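Speaker notes -- Emilian Chiriac, ice core session

Slide 1. Title. Say hello, thank the Vimville group for hosting. Questions at the end, please.

Slide 2. Where we drilled. Flondska is a small ice cap with one dome and one outlet glacier. Point to the dome. We chose it for the slow flow, which keeps the layers close to flat.

Slide 3. The season. Camp opened in January. 8 people, one drill, one generator and a spare that never ran well. We reached 77 meters. The plan was to go deeper, but the drill cable frayed and we stopped there.

Slide 4. Dust. Go slowly here. Three dust layers show up clearly in the core. The upper two match layers in the older Mwakyusa core. The lowest one does not match anything we have. Don't guess at a volcano -- someone will ask, and the chemistry isn't back yet.

Slide 5. Cutting and storage. Each section was logged, bagged and boxed at the dome. Core came out brittle near the bottom, so we let those sections rest before cutting.
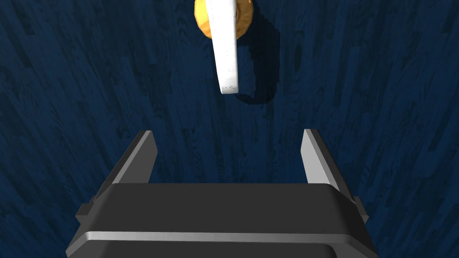 Slide 6. Melt. 18 melt layers, most of them in the top part of the core. Explain that a melt layer means a warm spell in summer, long enough for surface water to sink and refreeze. One layer does not make a trend.

Slide 7. Next steps. New cable, same hole if it hasn't closed. Ask for help with the dating. Leave the contact slide up.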